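# Follix Hand-Crank Pasta Roller

Sold by Goh Kitchen Supply, Pradville. Made by Trirkden.

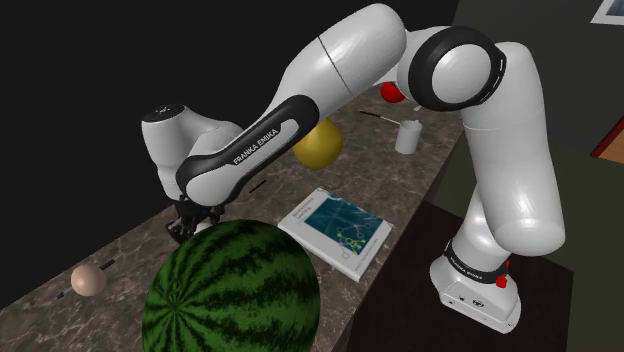

The Follix is a manual roller for fresh pasta, crackers, and other thin doughs. It has steel rollers, a removable crank, and seven thickness settings on a side dial. The clamp is the part customers ask about most, so measure your counter before you order. The jaw opens to 74 mm and needs a flat underside to grip. On marble, like the brown countertop shown, or on any other stone, use the rubber pad that comes in the box between the clamp screw and the underside of the counter. Tighten by hand only. If your counter has no overhang, clamp the roller to a heavy board or a kitchen table.

## What comes in the box

- Roller body
- Crank handle
- Table clamp with rubber pad
- Cutter head for fettuccine
- Cutter head for thin spaghetti
- Cleaning brush
- Printed instructions

The drying rack seen in the old Trirkden catalog is not included and we no longer stock it.

## Specifications

| | |
|---|---|
| Price | $94 |
| Thickness settings | 7 |
| Cutter heads | 2 |
| Maximum clamp opening | 74 mm |
| Drive | Hand crank |
| Rollers | Steel |
| Body | Chrome-plated steel |
| Dishwasher safe | No |

## Before first use

The rollers ship with a thin coat of food-grade oil. Wipe the outside with a dry cloth, clamp the machine down, and run a small piece of scrap dough through the rollers and both cutters. Keep going until the dough comes out clean, then throw it away.

Turn the dial with the crank at rest. Pull the knob out, turn it to the number you want, and let it click back in. Setting 1 is the widest and 7 is the thinnest.

## Rolling

Start with rested dough. Cut off a piece the size of a lemon, flatten it with your palm, and dust both sides with flour. Run it through setting 1, fold it in thirds, and run it through again. Repeat until the sheet is smooth and the edges stop cracking.

After that, stop folding and move up one setting at a time. Skipping settings tears the sheet. Most people stop at 5 for fettuccine and 6 for filled pasta. Setting 7 is very thin and works best for a dough made with egg yolks. Whole wheat dough usually tears there, and we would stop at 5.

If the dough sticks, dust it again and check that it isn't too wet. If it crumbles, wrap it and let it rest longer, or knead in a few drops of water.

## Cutting

Slide the cutter head down onto the rails on the front of the body and move the crank to the cutter socket. Let the sheet dry on a towel for a few minutes first, until it feels like soft leather. A sheet that is too damp will go in fine and come out as one piece with lines on it.

## Cleaning

Do not put the roller in water. Let any dough left on it dry, then brush it off and tap the body gently to loosen crumbs from inside. Wipe with a dry cloth. Do not push a knife between the rollers, which scratches them and leaves marks in the pasta.

If the crank starts to feel stiff, put one drop of mineral oil at each end of the rollers. Cooking oil turns gummy and should not be used.

## Questions we get

**Will it take a motor?**
No. The crank socket on this model does not fit the Trirkden motor.

**Can I use it for polymer clay?**
You can, but don't use it for food afterward.

**Are other cutters available?**
A wide noodle cutter and a ravioli attachment are sold separately. Both fit bodies made since the rail change in August. For an older machine, send us a picture of the front rails and we will tell you which one fits.

**The dial slips between numbers. Is it broken?**
Usually the knob hasn't gone all the way back in. Pull it out, turn it a little in either direction, and let go.

## Shipping and returns

Orders placed before noon on a weekday leave the Pradville store the same day. Unused rollers can be returned in the original box. We can't take back a machine that has had dough through it unless it has a fault. For a missing pad or brush, write to the store and we will mail one out at no charge.

Page updated 2022-12-12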